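Apartment kitchens should come with more counter and fewer cabinets. I have lived in five rentals in Ametley, and every one had upper cabinets I couldn't reach without a chair and a strip of counter too short to roll out dough.

Builders like cabinets because they look good in a listing. "Ample storage" sells. But most people I know use the bottom shelf and leave the rest to old jars and a fondue set.

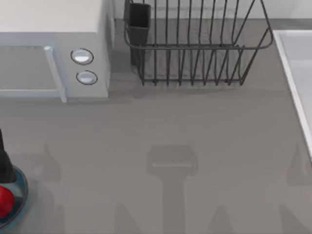
Counter space gets used every day. It is where the mail lands, where kids do homework, where dinner gets made. My current place rents for $917 a month, and I would pay a little more for two extra feet of clear surface — I would give up the whole top row of cabinets to get it.

The older units in Nisbet, built about 70 years ago, had this right. They had one open shelf, a pantry closet by the door, and a long counter under the window. Most have been remodeled now, and the pantry is usually the first thing to go. I'd like the next builder to cook a meal in the model unit before signing off on the plans.

— Chibuzor Abubakar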